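The Night Car at Cudar

I was the youngest person at the Cudar sugar terminal by 20 years, and they gave me nights because nobody else wanted them. My job was railcars. A tank car would come in full of liquid sugar, I'd hook up the hose, open the valve, write down the number and wait. Mostly wait. Syrup takes its own sweet time (Lev Kuzmenko made that joke every single shift, and every single shift I laughed, God help me).

There were two Levs. Kuzmenko ran the pump house and Lev Hrynyshyn ran the scale, and they hadn't spoken since January over a parking spot. So I carried messages. "Tell Lev his gauge is off." "Tell Lev his face is off." I walked miles that winter, back and forth across the tracks in boots that stuck to everything.

The night I'm thinking of, car 545 showed up and it wasn't on my sheet. I called dispatch and got Nouhaila Fawzy, who had the calmest voice in the state.

"Who sent it?" she said.

"Paperwork says Tanoli."

"We don't buy from Tanoli."

"Well, there's a car of it sitting on track two!"

She told me to leave it alone and go take my break, so I did.
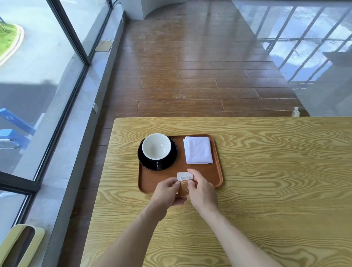
By the time I got back, both Levs were standing beside the car with flashlights, ten feet apart, not looking at each other. It was the closest I'd seen them in months.

"Tell him it's been steamed already," Hrynyshyn said. "Feel the shell. Somebody warmed it up to unload."

"He can hear you," I said.

"Tell him anyway."

So I told him. Kuzmenko put his palm on the steel and kept it there a while, and then he asked - not me, him - what it weighed. Hrynyshyn looked at his shoes and said he hadn't run it over the scale yet, he'd wanted a second pair of eyes. Well, I just about fell in the gravel.

We pulled a sample from the top hatch, me being the one with young knees. It came up dark and slow in the dipper and it smelled like my grandmother's kitchen, like gingerbread and a pan left on too long. We'd never handled anything but clear syrup. Kuzmenko stuck a finger in and tasted it, against maybe 50 rules.

"Molasses," he said. "Good molasses."
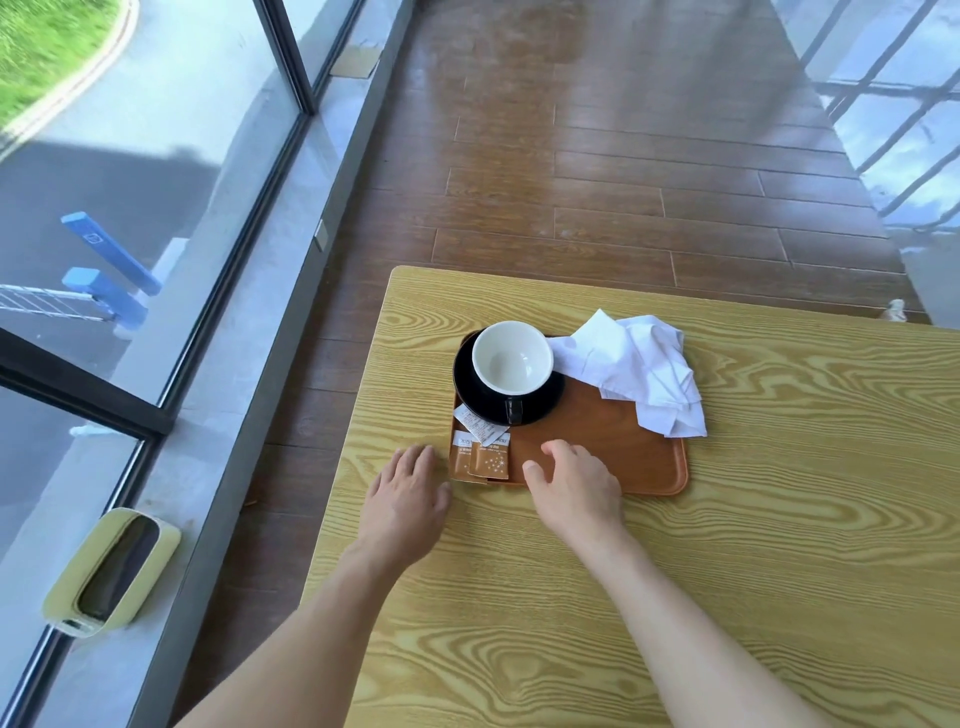
Nouhaila called back around four. The car belonged to a feed mill two towns over, and some switch crew had dropped it at the wrong gate. An engine would come for it at six. I was a little sad, to tell you the truth. I'd been hoping for a mystery and I got a typo.

But we had two hours, so the Levs weighed it anyway, just to know. They argued about the gauge the whole time, loudly, straight at each other. I sat on an upturned bucket with nothing to carry and ate half of Hrynyshyn's sandwich.

At six the engine came and took 545 away, and Kuzmenko walked out to the lot and moved his truck over one space.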